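Speaker notes: Teaching an arm by hand, on a small table
Santino Saavedra
Hudton shared workshop, open evening, Nov 29, 2020

Slide 1. Title

Say who I am. I rent bench space at Hudton and work on this after my regular job. Rutilio Quezada did the electronics and most of the soldering. I did the printed parts and the software. Neither of us does this for a living.

Talk is 20 minutes, questions at the end. Ask people in back if they can hear.

Slide 2. What we set out to build

One tabletop arm that can pick up a small object, move it, and put it down again without somebody writing out each joint angle. We named the project Wukavport. The arm itself is done and it moves. Getting it to move usefully is the part I want to talk about.

First version was scripted. I typed in positions, the arm went to them, and if the object had shifted by a finger's width it closed on air. We spent most of March on that version. Show the printout of the script if there's time. Skip it if we started late.

Slide 3. The change of plan

Instead of scripting, we record a person doing the task and train on the recordings. The person holds a pair of grippers shaped like the ones the arm will use, so the fingers in the recording match the fingers on the machine. The arm can stay switched off the whole time. For a shared shop this matters, since we can record when other people are working nearby and there's no moving arm to fence off.

Mention that the idea is not ours. There are published designs and we borrowed freely. Point to the reading list on the handout.

Slide 4. Parts and money

Total so far is $2,364, and that includes mistakes. The biggest mistake was a set of Brelix servos that could not hold the forearm out straight. They are in a drawer if anyone wants them for something lighter.

The printed parts took 210 hours on the shop printer. Thank the people who waited for it.

Naqvi boards run the joints. Rutilio picked them for the connectors, which lock. The old ones worked loose every time the base turned past halfway. Pass the board around here, and get it back before slide 6.

Slide 5. The handheld grippers

Two curved fingers on each, a grip, and a cube on top carrying the printed markers. Software finds the markers in the video and works out where the gripper is and which way it's pointing. A cube gives you a marker to look at from most angles. A flat plate did not. When I rolled my wrist we lost tracking and had to throw out the take.

Print the markers matte. Glossy paper under the shop lights washed out one face and I lost an evening to it. Leave a white border around each one or the detector misses it.

Check the cable before every take. If it snags, you pull against it without noticing and the motion comes out jerky.

Slide 6. A recording session

Walk through it slowly, since people always ask.

Sit down, both grippers in hand, fingers open. Start the recording. Hold still for a count of two. Do the task at the speed you'd want from the machine. Open the fingers, back away, hold still again. Stop.

Mistakes stay in if you recover from them. If you drop the thing on the floor, delete the take.

We have 144 usable takes. The goal for the first training run was 100, so we went over, but they are uneven. Too many are of me, and I favor my right hand.
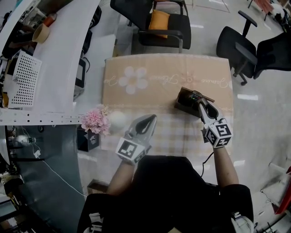 Do you need a plain background for the recordings?

We started with a bare tabletop and the model did well there and badly everywhere else. Mixing in patterned cloths and ordinary clutter made the early results worse and the later ones better. If you only have time for one kind, use the kind of table the arm will have to work on.

Slide 7. What works and what doesn't

Works: picking up small boxes that sit flat. Setting them down near a target.

Doesn't work yet: anything that rolls. Thin items lying flat, like a card. Using both arms together, partly because we have only built one. The second is waiting on a shoulder bracket.

Be straight about the failure rate if asked. We have not run enough trials to give a number, and I'd sooner say so than guess.

Slide 8. If you want to try it

Build the handheld gripper first. It costs little and you'll learn whether your tracking is any good before buying a single motor. Files are in the shared folder under Wukavport. Use the newer finger file. The older one cracks at the screw hole.

Rutilio will have the arm on the back bench after the talk. Hands clear while it's powered. The stop button is on the left side of the base.

Questions.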